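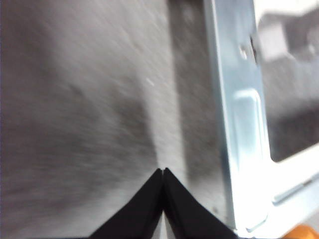 Gunthorpe says new road coating will end potholes. The fine print says less

August 3, 2021

The city of Gunthorpe plans to spend part of its fall road budget on a spray-on pavement sealer that its maker says will "virtually eliminate" potholes. The evidence offered so far is thin.

The product comes from Prondis, a paving supplier that has been pitching small cities in the region since last year. Under a deal approved by the city council last week, crews will coat 20 blocks in the Tanner neighborhood in September. If the city likes what it sees by spring, it can extend the work to the rest of its residential streets at the same price per block.

A city news release calls the sealer "proven." Asked for the proof, the public works department sent a four-page brochure and a summary of a trial in Trellstead, where the company coated a stretch of road and reported 90 percent fewer potholes after one winter.

That number sounds good until you read how it was reached. The Trellstead road was 600 feet long. It had been repaved from curb to curb shortly before the sealer went down. The stretch it was compared with was an older section of the same road, closer to a gravel yard and used by loaded trucks all day. New pavement with light traffic usually holds up better than old pavement with heavy traffic, with or without a coating on top.

The summary also doesn't say how many potholes there were to begin with. A drop of 90 percent could mean a great many holes avoided or only a few. Prondis said the full data belongs to the company and would not release it. Trellstead's road office said it had not done a count of its own and has not bought more of the product.

Sealers are nothing new. Cities have used them for decades to keep water out of small cracks, and they can add a few years to a road that is already in decent shape. They do little for a road with a bad base. Water gets in from the sides and from below, freezes, and lifts the pavement no matter what is sprayed on it.

Many of the streets in Tanner have a bad base. The city's own pavement survey, posted on its website, rates most of the blocks on the list "poor" and says they need to be dug out and rebuilt. The same survey recommends sealing only for streets rated "good" or better. The department did not directly answer a question about why it chose streets its survey would rule out. It said Tanner was picked because residents there file the most complaints.

The money is another sore point. The council was told the coating would cost 40 percent less than a standard overlay, in which a fresh layer of asphalt is laid over the old one. But an overlay is expected to last much longer. The staff report gives no cost per year for either choice, and it gives no expected life for the sealer at all. The brochure says "long-lasting."

There is a warranty, and city officials brought it up several times at the council meeting. It covers peeling and flaking of the coating. It does not cover potholes. It also does not apply where the pavement underneath "was cracked or unstable at the time of application," which would seem to describe a good part of Tanner.

The city says the fall work is a test and that it will judge the results fairly. It has not said how. No uncoated blocks have been set aside for comparison, and there is no plan to map the existing damage before crews arrive. The department said staff would "monitor conditions" and report back to the council after the thaw.

Residents on the affected blocks will get notices on their doors a few days before work starts. Parking will be banned on each block while the coating cures, and the city asks that cars, trash carts and basketball hoops be moved off the street. Work may be put off if it rains.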